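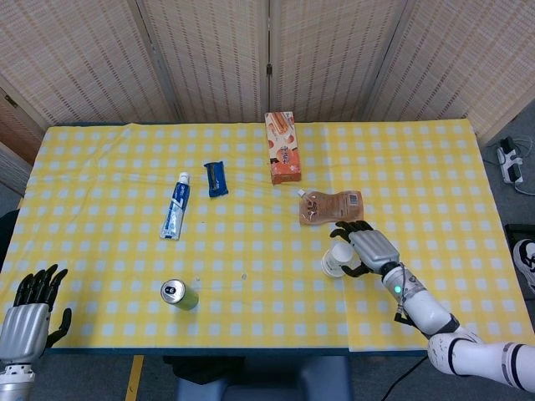
Filed under: Student Work > Packaging and Waste

What Shoppers Think They Are Buying
Project report by Ainhoa Herrero and Manouchehr Jalali

Our question was whether people can judge how much product a package holds just by looking. We put a snack box, a candy bar, a drink pouch, a beverage can and a tube of toothpaste on a table and asked 13 classmates to rank them by contents.

The textbook claim is that tall packages fool everyone. We doubt it. The box standing upright did get the most first places, but the can was lying on its side, and that alone may have pushed it down the list. Ezequiel Cordero pointed this out after 6 people had already answered, and we didn't start over.

The toothpaste is a worse problem. Ranking it against food makes little sense, and two people refused. We would leave it out next time and stand everything up that can stand.

Updated Tuesday, April 16, 2019 | Contact the department | Back to top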